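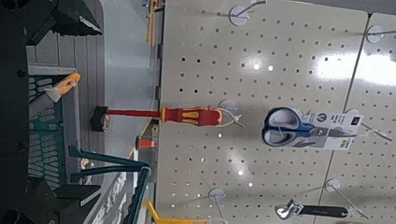
Leckie

30. Mai 2024

Bin zurück vom Tag der offenen Tür bei Clanness in Plurkness und muss das jetzt in einen Thread kippen, bevor ich die Hälfte vergesse. Wer mit Robotern nichts anfangen kann: bitte einmal stummschalten, bis morgen ist wieder Ruhe!

Ich wollte vor allem Mirnia sehen. So heißt das Projekt, bei dem Roboterarme Baumarktware an eine Lochwand hängen. Klingt unspektakulär, ich weiß. Ich stand trotzdem so lange davor, dass ich die Führung durch die Werkstatt verpasst habe.

Die Aufgabe: Ware aus einer grauen Kiste nehmen, zum richtigen Haken bringen, aufhängen. Schraubendreher, Schere, Rollgabelschlüssel, Zange, Farbroller. Also genau der Kram, der sich komplett unterschiedlich anfasst. Mal hat man eine Pappkarte, mal nur eine kleine Schlaufe, mal das blanke Werkzeug.

Laut dem Schild am Eingang waren es letztes Mal 400 Leute über den ganzen Tag. Diesmal kam es mir voller vor, am Kaffeestand ging zeitweise gar nichts mehr. Vor der Lochwand war es zum Glück okay, weil alle zuerst zu den fahrenden Plattformen gerannt sind. 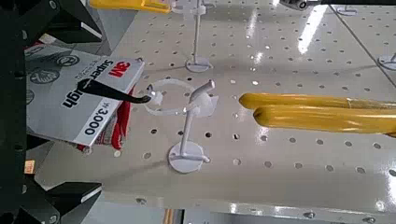
Was mich wirklich gepackt hat, war das Einfädeln. Das Greifen kennt man inzwischen aus tausend Videos. Aber ein Loch in einer Verpackung über einen dünnen Haken schieben, und der Haken gibt ein bisschen nach, und die Packung kippt dabei – da hält man als Zuschauer automatisch die Luft an. Neben mir hat ein Kind jedes Mal »Jaaa« gerufen, wenn etwas hing. Ich innerlich auch.

Habe natürlich gefragt, wie das gelernt wird. Antwort: vormachen, vormachen, vormachen. Menschen steuern die Arme, alles wird aufgezeichnet, daraus wird trainiert. Stand heute 2.297 Durchläufe. Ich hätte auf deutlich mehr getippt. Die missglückten Versuche heben sie auch auf und sortieren sie getrennt ein, dazu hätte ich gern noch eine Stunde länger zugehört.

Kleines Detail für die Leute, die selbst basteln: Sie arbeiten mit Kameras direkt am Handgelenk und zusätzlich mit einem Blick von weiter hinten. Auf meine Frage, was passiert, wenn man die Handgelenkkamera zuhält, kam nur ein Grinsen und »dann wird's lustig«. Durfte ich leider nicht ausprobieren.

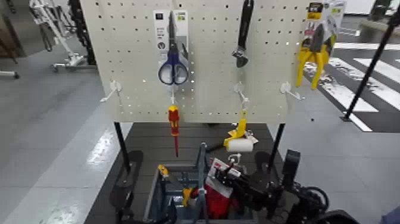
Zwei Vorführungen habe ich komplett gesehen. Bei der ersten lief es flott durch, bei der zweiten hat der Arm an einer Packung dreimal neu angesetzt, etwas zurückgezogen, leicht gedreht, nochmal. Die zweite fand ich viel besser! Beim Neuansetzen sieht man erst, was da alles drinsteckt. Und sehr sympathisch, dass keiner hektisch auf Stopp gedrückt hat.

Kritik habe ich auch: zu wenig Platz für Rollstühle und Kinderwagen zwischen den Stationen, und der Vortrag zur Sicherheit war auf Englisch ohne Übersetzung. Habe beides auf den Feedbackzettel geschrieben, mit einem dicken Herz für das Team an der Lochwand daneben.
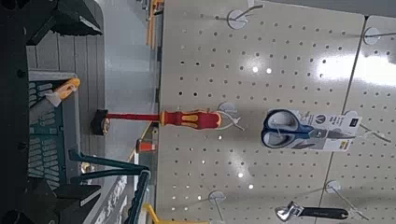

Spiegelungen sind offenbar ein Dauerthema, darüber haben wir am längsten geredet. Weiße Platte, Deckenlicht drauf, und schon hat man helle Flecken mitten im Kamerabild. Matt lackieren wollen sie nicht, in einem echten Laden lackiert einem ja auch keiner die Wand um. Dazu kommt die Ware selbst: Die Schere steckt hinter klarem Plastik, und der Kopf vom Rollgabelschlüssel glänzt auch ordentlich. Der Schraubendreher mit dem rot-gelben Griff wirkt daneben fast wie der einfache Teil der Übung, bis man sieht, wie weit der lange Schaft ins Freie ragt.

Im Oktober machen sie nochmal auf, dann angeblich mit gemischten Kisten, die das Publikum selbst befüllen darf. Ich überlege schon, was ich reinlege. Vorschläge gern in die Antworten, aber bitte nichts Flüssiges – habe extra gefragt.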